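Teaching by Hand: Cillian Kavanagh on Collecting Demonstrations at Perklow

Cillian Kavanagh spent most of last year trying to get people to do ordinary chores slowly. He leads data work at Perklow, where a small group trains manipulation policies from recordings made with hand-held grippers. The project is called Reltus, and its first results were shared inside the company in February.

"We started with teleoperation," Kavanagh says. "You sit at a station and drive the arm. It works, but a good operator needs weeks of practice, and the arm has to be there. With a hand-held tool you pick it up and go."

The group asked 10 people to record the same 6 tasks, among them folding a cloth and putting cups on a shelf. They ended up with over 600 usable demonstrations. Kavanagh had expected the most experienced collectors to produce the best training data, and for cloth they did. For cups, the policy trained on the newer people did slightly better.

"They hesitate," he says. "They come in a bit wrong and fix it. The experts never show the robot how to fix anything."

He is careful about how far he takes that. The difference was small, and when the group reran training with another random seed it got smaller. "I'd want to see it on a second arm before I put it in a paper."

The part he is surer of is tracking. Each recording has to be turned into a path through space, and plain white walls and glass give the software trouble. Collectors now take a slow look around before each task so the system can build a map from whatever has edges, such as railings, stairs, lamps and door frames.

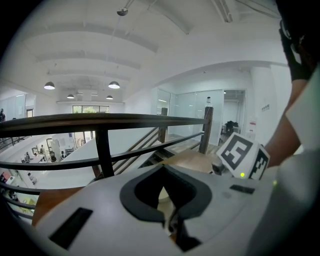 What went wrong

Kavanagh keeps a list of failed recordings, and 48 were thrown out before training. Most were lost to tracking. A few had the clock on the gripper out of step with the camera, which he calls "the dull kind of bug, where everything looks fine until you plot it."

The cleanup tool, Sovier, was written by the group and flags jumps in the path. It does not catch slow drift, so a person still checks each file.

"I'd like to stop doing that," he says. "I do it after lunch and I'm not at my sharpest."

Next on the schedule are tasks that need two hands, starting with opening a jar. The group has the second gripper but has not settled on how to line up the two maps.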